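How to pack small bathroom things in one box

Most packing guides want you to buy dividers. I tried the Holtberg set and put it back in the drawer. Any open cardboard box will do if you load it in a sensible order.

Clear the table first and wipe it down. 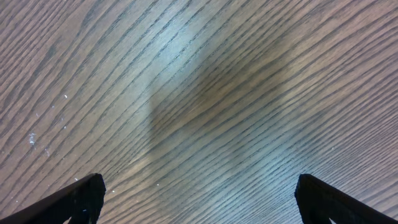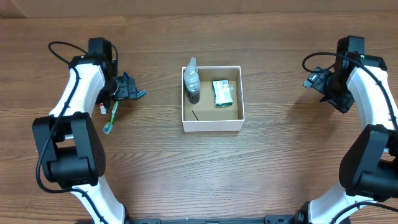 Bottles go in before anything else, and they stay upright. I don't trust "leakproof" labels, so I tighten every cap and bag anything with a spray-style nozzle. The bottle by the left wall of the white box sticks up past the rim, and a lid won't close flat over that. Use a taller box. Cartons go next, then the toothbrush, head covered.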